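6 February 2021

Slept badly and was up before the kettle had any right to be asked for anything, so I wrote my letters first and got to Ollcombe in good time, with the lane still white at the edges and my scarf up to my nose. I do love the big room on a bright morning. It's all ceiling, really, with those beams going up the slope, and however much we put in it there is always more room than stuff. I stood about with my coat on for far too long just enjoying the windows.

Today was small things. I had promised myself the shelves by the stairs, and I did 28 jars and not one more, because six of them had no lids and then of course I had to go hunting for lids. (Found two. The rest are probably at Gedberg with the good scissors.) The labels from Siu are lovely but they will not stick to anything cold, so I had a row of jars warming up on the radiator like washing.

The basket has been on my mind all week, silly as that sounds. It is such a nice thing, woven, a sort of sandy colour with a paler rim, and it deserves to hold bread or wool or something with a bit of dignity, and what it gets is tissues. I keep meaning to bring the old enamel tub from home for rubbish and I keep leaving it by the back door. Still, it looks well on the marble. I was against that table when it came – too shiny, too grand, shows every crumb – and I've come right round to it. The veins are soft and the corners are rounded, so it doesn't catch your hip as you go past, and there was a sprig of green lying on it today that looked as if it had been put there for a painter. I think it's some kind of succulent. I've read that you can lay a bit on dry soil and leave it alone, so I might try that on the kitchen sill, though my record with sills is poor.

Soup at one, the lentil one, a bit thin. Walked up to Ivenen afterwards and back before my hands gave up, eight gates if you go the long way, and the mud at the last one nearly had my boot.

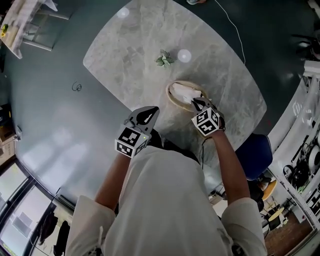
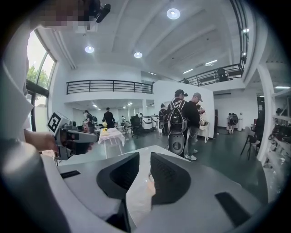 The basket on the marble table first, then the big room with its railings and ceiling lights.

Must remember the tub. Also lids, string, and a proper loaf for tomorrow. Bed early, with the radio on low.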